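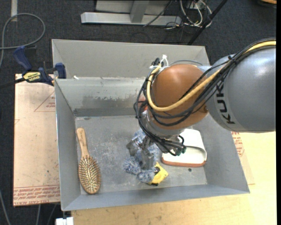

A big robot arm reaches into a metal bin for a fluffy duster.

Why did the robot stop?

Picking things up is easy for you. Your fingers feel that a duster is squishy and a hairbrush is hard, and you hardly think about it! A robot has to work all that out, and sometimes it gets it wrong.

One January morning, a sorting robot named Nuchit was lifting a duster when the soft strands got caught between its two fingers. It pulled, and the duster pulled back. Nuchit's motors felt more push than they should, so it did just what it had been taught to do - it froze, and a red light came on.

Mhairi Swanson, the engineer, did not reach in right away, even though she could see the problem perfectly well. A stopped robot can start again, you see, and an arm that strong could hurt somebody badly. First she switched off the power and locked the switch. Then she waited 9 seconds, and only after that did she untangle the strands, one little bit at a time.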